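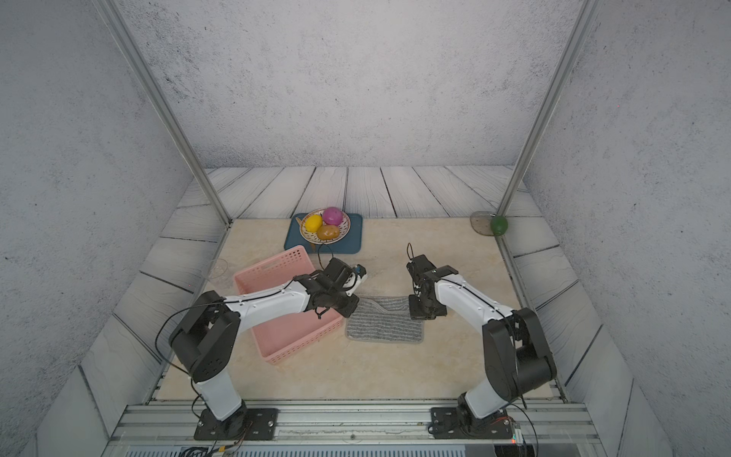 Nurhan Başaran asked at handover whether the towel cell will mean fewer people on the evening shift, or the same people with more to write down. I did not have a full answer. Notes so far are below, corrections welcome.

Last updated August 22, 2021

Setup: two arms on the front rail, striped towel in the middle of the bench, pink basket to the left of it. Plate of fruit on its tray at the back, glassware toward the rear. All of these stay on the bench during towel runs by agreement with Galstead, who want the software tested with objects in view that it should leave alone. Do not tidy them away between runs.

Work split before the cell: the Trosholm linen room folded everything by hand, two people per table, and whoever was free carried stacks. Target was 800 pieces a shift and it was normally met. No paperwork apart from the tally sheet.

Work split now: one table still folds by hand. One person from the other table is on the cell, which is scheduled for 200 attempts a shift. The cell does not replace a table at that rate and should not be planned as if it did. The second person has moved to inspection, a job that did not exist before June.

What the cell operator does in practice:

Lays out the towel, starts the run, watches, stops it if a gripper catches the hem. Logs the stop with a reason code. Re-lays the towel. The reason codes are the part people dislike. The list has 63 entries, most of them written by Agbenyega for a different line, and half of those describe faults a towel cannot have. I have asked for a short list. Until it arrives, use "cloth bunched", "missed edge" or "operator stop" and put the rest in the free text.

Physical load: less lifting for the person on the cell, more standing in one place. Two operators reported stiff necks from watching the bench at that height. A stool is on order. Rotation is every 2 hours for now — shorter if anyone asks, no need to give a reason.

Skill: the hand folders can tell early when a fold is going wrong, well before the software flags it. That judgment is not captured anywhere in the log. I would like a column for "operator expected this to fail", filled in before the stop. Gollamden say the log format can take it. 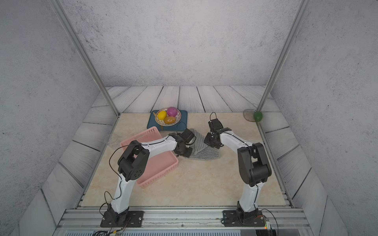 Towel bunched between the grippers, left one down on the cloth.

Code for this state is "cloth bunched", whichever arm is involved. Do not log it as a missed edge.

Open items:
Pay grade for the inspection job. Still listed as folding.
Who may clear a stop when the cell operator is on break. At present the table covers it, and the hand count drops.
Stop button reach from the left side of the bench. To be measured.

Comments

Inspection, evening: The tally sheet still has no line for pieces I send back. I have been writing them in the margin.

Nurhan Başaran: Please put the break cover question first. It comes up every shift and the pay grade one will take longer anyway.

Reply to above: Agreed, will move it up. Margin notes are fine until the new sheet is printed.

Day table: Can we have the short code list on paper by the bench? The screen times out while you are holding a towel.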